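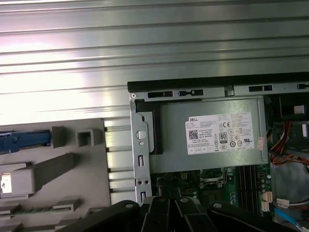 Rorness Library Service will replace the public computers at all 5 branches this October. The current machines have served readers well, but they can no longer run the catalogue and the job application pages at an acceptable speed. Some parts remain useful. A power supply unit such as the Dell one, with its 80 PLUS badge on the label, can be kept as a spare for staff desktops.

2/ Booking. Sessions will remain free and will last one hour. Readers may book by telephone or at the desk with a library card. Bookings made before the change will be honoured.

3/ Closures. Computer areas will close for two days at each branch, starting with Irkus Road. Book lending, newspapers and study tables are not affected.

4/ Saved files. Please copy anything you wish to keep to a memory stick before your branch closes its computer area. We are unable to recover files afterwards.

5/ Cost. The Friends of Rorness Libraries have given £3,275 towards large-print keyboards and adjustable chairs. We are grateful to their chair, Rosaire Ouellet, and to all members.

6/ Questions may be put to Alper Aksoy, Public Access Manager, at the Central Library desk. Printed copies of this notice are available at every branch.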